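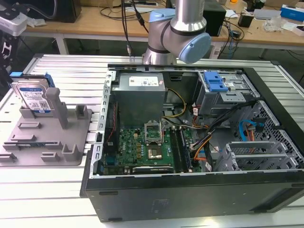

Mulwood, 30 December 2025

Workshop > Benches & Storage > Parts Trays

Kumen Stackable Parts Tray, 12 compartment

By Hélder Barreto

Back in stock. Finally. Same tray as before, deeper compartments, new lid. Holds screws, washers, beads, fuses, fishing hooks, whatever you keep losing.

Lid snaps on both long sides. Carry it flat and nothing wanders into the next compartment. Carry it by one corner and all bets are off – use two hands when its full.

Dividers: 10 lift out, the center one is fixed. Pull straight up, don't twist. Spare dividers come in bags and fit the old tray too.

Stacks with the Sisance shallow tray but not the Sisance deep one. The feet are different. We get a lot of returns on this so please check what you have at home first. 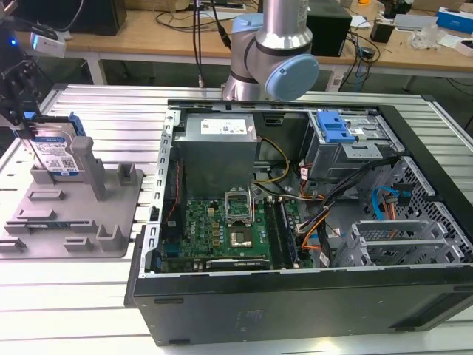
Can I put it in the dishwasher?

Hand wash only, warm water and regular dish soap. The lid warps on a hot cycle and then it won't snap shut.

Colors: gray, dark green. Red is gone and not coming back. Labels included, one sheet, paper. Pencil works better than pen on them. For oily parts get the plastic labels, sold seperately.

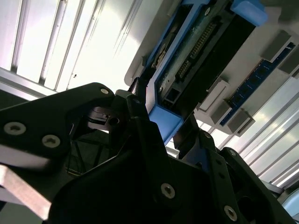

Vitória Frade, Bench & Storage Buyer

I keep two of these under my own bench, one for metric and one for everything else. The old latch drove me nuts. Antunes redid it for this batch and it opens with a thumb now, even in gloves. Still a bit stiff the first week – work it open and shut a few times

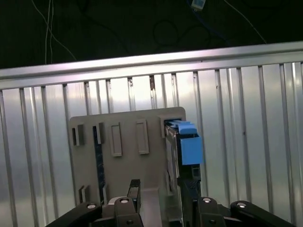 and it loosens up fine. If yours doesn't, send it back, we'll swap it. Keep the box.

We ordered 2000 for this run. Shop and trade orders go through Milovan Nikolovski at the counter, ask for the carton price. Wall rails ship in December orders only while they last, screws not included.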